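Call for Participants: Demonstration Study in Robot Grasping
Poltum Laboratory for Manipulation Research, Stevens Building
Posted 2019-11-27

The Poltum Laboratory invites applications from adults who wish to take part in a paid study on how people teach robots to pick up small objects. The study is part of the Gukatetti project, which compares two methods of collecting demonstrations for training a grasping policy. No experience with robots is required.

Background

In the first phase of the project, laboratory staff recorded 3000 grasps by guiding the arm with a handheld controller. A policy trained on those recordings performed well on boxes and blocks. It performed poorly on round containers, lids and other items with smooth or see-through surfaces, and most failures took place in the last moments before the fingers closed. The research team believes that the staff demonstrations were too much alike. All were given by 4 operators who had trained together and who approached each object in nearly the same way.

The second phase will test whether demonstrations from a larger and less practiced group lead to a more dependable policy. Objects are placed in a tray within reach of the arm, and the participant brings the gripper down until its fingers stand on either side of the item, closes them, and lifts.
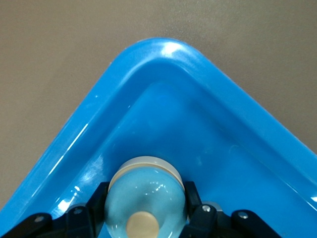 Half of the participants will use the handheld controller. The other half will move the arm directly by hand – the method known as kinesthetic teaching – with the motors set to offer little resistance. Assignment to a group is random and cannot be changed on request. Failed attempts are kept and labeled as such, and participants are not scored on speed.

Who may apply

We are seeking 31 participants. Applicants must be 18 or older, able to stand or sit at a workstation for the length of a session, and able to use both hands. Corrected vision is acceptable. Persons who took part in the first phase, and current employees of the laboratory or of Nernileck, our equipment partner, are not eligible.

What is involved

Each participant attends 2 sessions in March. A session opens with a safety briefing and a practice period, followed by recorded trials with scheduled breaks. The arm runs at reduced speed, and a member of the research staff remains at the emergency stop throughout. Participants receive a gift card at the end of each session, including any session they choose to end early.

Data and privacy

The system records joint positions, gripper width and video from the wrist camera. Recordings are stored under a participant number. Written consent is obtained before the first session and may be withdrawn at any time before the data set is released.

How to apply

Application forms are available at the Stevens Building front desk. Completed forms should be addressed to Nathalie Vermeulen, Study Coordinator, and should state the applicant's dominant hand and any dates in March to be avoided. Applicants will be notified of the outcome in writing.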